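Filed under: Bench notes, Sourdough & ferments

June, evening

Batch 257, the low-salt rye. Leaving the lid loose was supposed to be the fix for the sour-paint smell we got last time. It smells like sour paint with better ventilation. Starter came from the Cenerville jar, fed twice with the coarse flour, then held in the proofing cabinet on the lower setting. The cabinet's idea of the lower setting and mine have never met.

Weighed out 1000 g flour per tub, 2 tubs. Tub A got the Tănase flour, which is ground so coarse you could resole a boot with it. Tub B got the supermarket stuff as a control. By the first check B had doubled and A had sulked. Wrote "sulking" in the pH column because the meter wanted calibrating and I didn't feel like doing it before dinner.
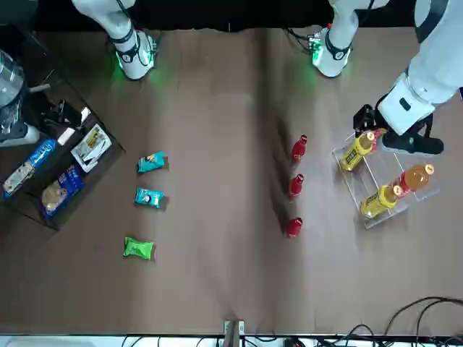

Bottle rack and snack tray, Oreos at the near end.

Calibrated the meter after dinner. Tub A reads lower than it has any right to, given how little it has moved, so either the bugs are making acid and no gas, or the probe is on its way out again. The spare probe is in the drawer marked SPARE PROBE, along with three dead probes. Somebody please throw out the dead ones. I would, but I can't tell which they are.

Note on water: I went back to the filtered supply for this batch. The tap had been giving us a flat crumb and I blamed chlorine with great confidence in the last entry. Crumb is still flat. Chlorine is owed an apology.

Scraped down both tubs, folded A four times and B twice. A tore on the third fold. Kept going out of spite.

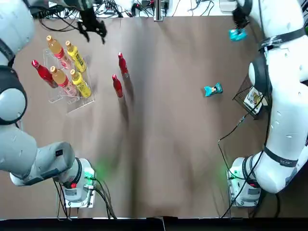 Herkmont wrote back on the crumb question to say that flat usually means underproofed, that we keep blaming the water because the water can't argue, and would we please run one batch a full two hours longer before changing anything else. Fair. I had been planning to change the salt, the flour and the tin all together, so that whatever happened I would learn nothing.

Plan, then: same flour, same salt, same tin, longer proof. The Akavel tin stays in even though it sticks, and I will grease it properly this time, corners included. Some 3000 g of dough should do for both loaves and leave a lump to bake as a roll, so there's something to cut open early without wrecking a loaf.
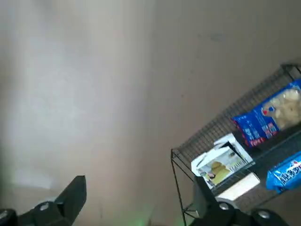

Wire shelving, blue bag on the upper shelf.

10:40 pm. Tub A has a dome. A small one, lopsided, but a dome. B has gone over the top and is working its way down the outside of the tub, so the control is no longer under control. Knocked it back and put a tray underneath.

To do: order probe, relabel drawer, ask about a finer grind. Next check at 6 am, whoever is in first. Don't open the cabinet before then, it loses heat and I lose my temper.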